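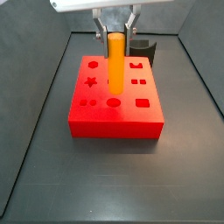 Flexible delineator posts, surface mount – section 2 of the Flandano set-up guide. Read the whole section before you drill. The post goes into its base from above, straight down, the same way the yellow-orange peg is held upright over the red block. Come in at a slant and the collar binds.

Before you start
Sweep the spot. Asphalt or concrete only, no gravel, no pavers. New asphalt needs to cure first, ask your paving crew. Close the lane or put out cones, even for a quick job.

You need: hammer drill, masonry bit, chalk, socket wrench, the anchor kit in the bag. Zerncombe adhesive is sold separate.

Installing the base
1. Chalk a line where the posts will run. Keep it out of the wheel path.
2. Set the base on the line, arrow toward oncoming traffic. Mark the holes.
3. Drill. Blow out the dust, all of it.
4. Run a bead of adhesive under the rim. Press down hard.
5. Drop in the anchors and tighten by hand, then with the wrench. Stop when the washer sits flat.

CAUTION: Do not use an impact driver on the anchors. It strips the sleeve and the base has to come up again.

Fitting the post
6. Line up the tab on the post with the slot in the base.
7. Lower it straight in and push untill the collar clicks.
8. Slide the locking pin through. Bend the end over.
9. Pull up on the post. If it moves, pin is not in.

NOTE: Older Flala bases have a round slot. They take the adapter ring, fit that before step 6.

Let the adhesive set 12 hours before opening the lane. Longer in cold weather – see the label on the tube.

After a hit
Post should stand back up by itself. If it leans, pull the pin, turn the post half way around and refit. Cracked at the collar = replace the post, base can stay. Check the anchors too.

CAUTION: Never heat a bent post to straighten it. Reflective bands come off and the plastic goes brittle.

Snow routes
Take posts out before plowing season and plug the bases with the flat caps. Caps are in the same bag as the anchors. Keep the pins, they dont come with replacment posts.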